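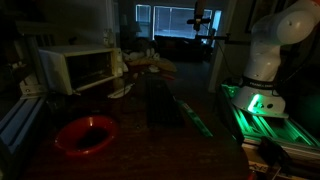 *Toaster oven on the table with the red-orange bowl, lights down.*

# Receptacle reads normal with nothing plugged in, drops to 77 V under a 900 W load

**Iolanda Guerra**

I rent a unit in the old Erkthorpe building in Barkport. The toaster oven is rated 900 W at 120 V, purely resistive as far as I know (only knobs, no display). Since February it has been slow. Toast takes more than twice as long as it used to and the elements only reach a dull color. I assumed a failed element and was ready to throw it out.

On Saturday I carried it to the bathroom receptacle and it heated normally. Back on the original receptacle it was slow again. I then put a multimeter on the other half of the same duplex:

- Oven off: 120 V
- Oven on: 77 V, steady after the first few seconds
- Oven on, measured at the bathroom receptacle: 119 V

The breaker has never tripped. The ceiling light in the room is on an Iltus wall dimmer rated 600 W, which the previous tenant installed. The light does not change when the oven is switched on.

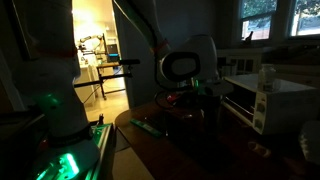

The receptacle is on the wall opposite the dimmer and is an older two-slot-plus-ground type, painted over at least once. I have not opened anything. A phone charger and a desk lamp both work from it, although the lamp goes noticeably yellow when the oven is on. The building has copper wiring according to the listing, but I have no way to confirm that.

1. Is this a bad receptacle, or could the fault be somewhere upstream?
2. Could the dimmer be involved? 600 W is less than 900 W, so it seems undersized if it is in the circuit.
3. Is it safe to keep using the receptacle for the charger only?

---

**Dizon**

Probably the dimmer. People wire those to outlets all the time and it chops the waveform, so your meter reads low. Turn the dimmer all the way up and test again. If the voltage comes back, that's it.

Could also be a long extension cord, you didn't say if you are using one. Cheap meters are bad at this too.

> **Iolanda Guerra:** No extension cord. I tried the dimmer at full, at minimum and switched off. 77 V with the oven on in all three positions, 120 V with it off.

> **Dizon:** Then not the dimmer. Try a new outlet, they're a couple of bucks.

---

**Rhea Estrella**

Stop using the receptacle, including for the charger, and turn that breaker off. You have a high-resistance connection in series with the load. The numbers are enough to say so.

A 900 W element at 120 V draws 7.5 A, so its resistance is 16 ohms. Element resistance changes a little with temperature, but 16 is close enough for this. With 77 V across it, the current is 4.8 A and the oven is producing 370 W, hence the slow toast. The missing 43 V is being dropped somewhere between the panel and your meter probes. 43 V times 4.8 A is a little over 200 W, and if there is a single bad joint, all of that is heat released at one terminal or splice inside a wall box.

The breaker will not protect you. It responds to current, and a series fault reduces current. A GFCI would not trip either.

On the dimmer: a receptacle downstream of a dimmer would have followed the knob, and with the dimmer off it would have been dead. Your three-position test rules it out as the source of the drop. The light staying constant also says that the bad joint is not in the part of the wiring that feeds the light, assuming both are on the same breaker. You can confirm that assumption by turning the breaker off and seeing what goes dark.

Likely locations, in the order I would check them:

- Push-in ("backstab") terminals on this receptacle. The spring contact loosens with heat cycling.
- The same terminals on the next receptacle upstream, if the circuit is daisy-chained.
- A twisted splice under a wire connector in either box.
- Worn plug contacts. I put this last. You measured on the other half of the duplex and saw the same sag, and each half has its own contact area. Worn contacts under the oven plug alone would have left the other half near 120 V.

If this were your own house I would say to kill the breaker, prove the circuit dead at both halves, pull the device out and look for browned insulation or softened plastic. Cut back to clean copper and land the wires on the screws of a new receptacle. It isn't your house, so send the landlord your three readings in writing and ask for an electrician. Have them check which conductor has the fault. If it is the neutral and the circuit shares that neutral with another one, a full break can put well over 120 V on whatever is plugged in.

If the conductors are silver-colored when the box is opened, a standard receptacle is the wrong part. Aluminum needs devices and connectors listed for it.

> **Iolanda Guerra:** Breaker is off. It takes out this receptacle, the ceiling light and the one in the hallway. I sent the readings to the building office.

> **Rhea Estrella:** Then the hallway box is a candidate too. Mention it to whoever comes out.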